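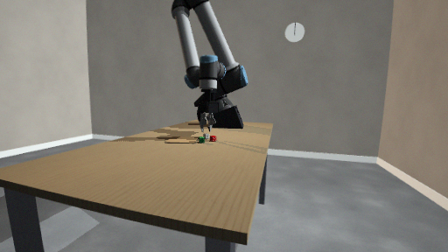
Skaltura, version atelier, testé pendant un semestre

Nous utilisons Skaltura depuis février chez Lutden, au tri et à la mise en place de petites pièces. Le logiciel sert à préparer les tâches d'un bras robotisé en simulation avant de les passer sur la ligne. La licence nous a coûté 2000 euros, formation non comprise.

L'installation prend une matinée. Les réglages de la pince sont clairs, ceux de l'éclairage beaucoup moins. Pour s'exercer, on pose quelques cubes de couleur sur une table virtuelle et on programme l'approche. Le manuel fait 236 pages – la moitié suffit.

Côté poste de travail, le changement est réel. Les opérateurs qui garnissaient les plateaux à la main préparent maintenant les séquences et reprennent les pièces refusées. Moins de gestes répétés, davantage d'écran. Deux collègues ont demandé à revenir à l'emballage, ce qui a été accepté. La prime de cadence, elle, n'a toujours pas été revue.
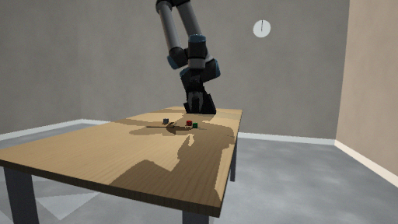
Eshun, en commentaire : même constat chez nous avec Wavent. Le poignet va mieux, les yeux moins, et il a fallu 40 heures de formation que personne n'avait prévues au planning. Demandez-les par écrit avant de signer.

Je garde Skaltura, avec une réserve sur l'aide en ligne, traduite à moitié.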